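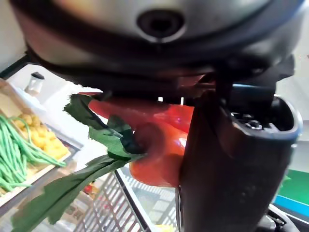
Santoso wrote:
> I'd put the cabbages up top where folks see them first. They're the biggest
> thing you've got. And do the green beans really need a whole bin?

Well, I tried it your way on paper and I just can't do it! The top shelf is for the apples, red and pink, packed in tight, and I love them up there. Napa cabbages are so bulky (we have five out) that they'd hide whatever is behind them. They're staying low, with the green onions.

The beans keep their bin too. They're long and they flop over the front, and I think that looks like a real market.
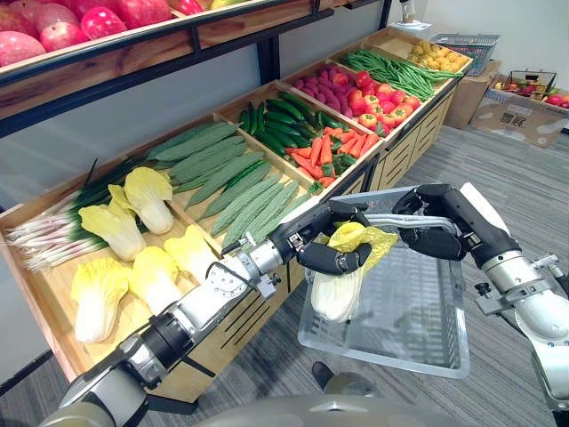

Posted by Imero to the Clerel list, Dec 14, 2018

What I'm still going back and forth on is the order after the bitter melons. Cucumbers next is a lot of green in one stretch, though the carrots right beside them help. Would you move the tomatoes closer? I also want little price cards for the slanted bins. Nosetti sells a pack of 25 and I'd need one pack, maybe two if my handwriting is as bad as it was in May.

Send me your thoughts before I order!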